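汉语学习者论坛 > 汉字与书写 > 讨论

主题：学了两年汉字，还需要用手写吗？

北窗读者
楼主 | 发表于 2月9日 星期日

各位好。我的母语不是汉语，如果句子有不自然的地方，请直接指出来，我会感谢。

我在 Trutmont 住，这里没有很多人说中文。两年前我在 Pangilinan 语言学校的晚间班开始学习，现在自己学。我用 Akix 复习汉字，软件告诉我，我已经认识1,623个字。可是一月的时候，我要给以前的老师写一张新年卡片，拿起笔以后，我发现“餐”字完全写不出来，“谢”字的中间部分也写错了。用手机打字，这两个字我每天都用。

所以我的问题是：像我这样的人，不参加要求手写的考试，平时只打字，还应不应该花时间练习手写？我每天能学习的时间是90分钟，已经很满。如果加上手写，就一定要减少阅读。

慢慢来2
2楼

我的意见很简单：不需要。我在一家贸易公司工作，每天和中国同事写邮件，六年里需要手写汉字的情况，我记得的只有填表和签名。我的中国同事自己也常常忘记字怎么写，他们叫这个“提笔忘字”。

把时间给阅读。你认识的字还不够读小说，这个比“餐”字重要。

墨点
3楼

我不同意楼上。手写的目的，对我来说是为了看得更准。以前我总是混淆“末”和“未”、“己”和“已”，在书里看见也要靠上下文猜。后来我用方格本每个字写几遍，同时注意哪一笔长，哪一笔短，混淆就少了很多。

我用的是 Unero 的方格本，纸比较厚，钢笔写不会透过去。价格有一点贵，不过一本可以用很久。

慢慢来2
4楼

回复3楼：“末”和“未”放在词里面，没有人会读错。“周末”就是“周末”，“未来”就是“未来”。单独看一个字的机会，除了考试，我想不出来。

墨点
5楼

回复4楼：名字呢？地名呢？这些没有上下文可以帮助。我有一次把客人的姓打错了，因为两个字很像，我没有看出来。那天我非常不好意思。

河边的芦苇
6楼

两位说的都有道理，但是我觉得你们讨论的是两件不同的事情。“能默写”和“写过”不一样。我现在的办法是只抄写，不默写。读文章的时候，遇到新的字，就在旁边抄两遍，然后继续读，不要求自己以后能默写。

我也试过默写全部的字。那时候 Akix 里有1,238个字，我决定每个字都要能写出来。坚持了五个星期，后来每天打开软件都觉得害怕，最后连阅读也停了一段时间。所以请楼主小心，不要给自己太大的计划。

北窗读者
7楼 | 楼主

谢谢各位的回答。6楼的办法我很喜欢。想再问一下：你抄的时候注意笔顺吗？我在学校的时候，老师对笔顺很严格，后来自己学，就越来越随便了。

河边的芦苇
8楼

常用的部件我注意，比如“讠”“辶”“女”。部件的笔顺对了，大部分的字就不会差太多。少见的字我不查。

茶凉了
9楼

笔顺还有一个用处：手机上的手写输入。遇到不知道读音的字，我就用手指写在屏幕上。如果笔顺太乱，有时候找不到。虽然拍照识别也可以，但是菜单上的字如果很花，拍照常常认错。

另外有一个小小的纠正，希望3楼不介意：“不会透过去”我的老师会说“不会洇”或者“不会透墨”。我也是刚刚学会“洇”这个字，所以很想用一次。

墨点
10楼

回复9楼：不介意，谢谢！“洇”我已经抄了两遍。

慢慢来2
11楼

好吧，手写输入这一点我承认有用。但是我仍然认为，90分钟里面给手写的部分，十分钟就是上限。我见过太多学生，本子写得很漂亮，却读不完一篇短新闻。漂亮的本子会让人觉得自己在进步。

茶凉了
12楼

本子漂亮也是一种快乐，不一定要有用。我晚上抄一首短诗，心情会安静一些。不过楼主问的是时间怎么安排，所以我的这个回答可能跑题了。

北窗读者
13楼 | 楼主

没有跑题，我也喜欢抄诗，只是字很难看。我打算这样做：阅读七十分钟，软件复习十分钟，抄写十分钟。先试到下个月底。另外想请问，怎么选要抄的字？按软件的顺序，还是按读到的文章？

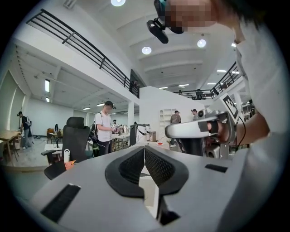
橘子皮
版主，汉字与书写版
14楼

回答楼主最后的问题：按读到的文章。软件的顺序和你的生活没有关系，抄完很快就忘记。文章里的字，你还能想起那个句子。

我自己有一个清单，现在有2,725个字，分成三类：一定要会写的、认识就可以的、不管它的。第一类非常短，里面是我的地址、数字的大写、常用的祝福语，还有朋友们的名字。楼主写新年卡片需要的字，都可以放进第一类，“谢”当然也在里面。“餐”字我放在第二类，我去吃饭的时候只需要认识它。

关于笔顺，本版的置顶帖里有一张常用部件的表，8楼提到的几个都有。表里“辶”的说明以前写得不清楚，我上个月已经改了，如果还有错误，请在那个帖子下面回复，不要发私信，私信我常常看得很晚。

2楼和3楼的讨论很有意思，请继续，但是关于本子和钢笔的推荐，请去文具版发新的主题。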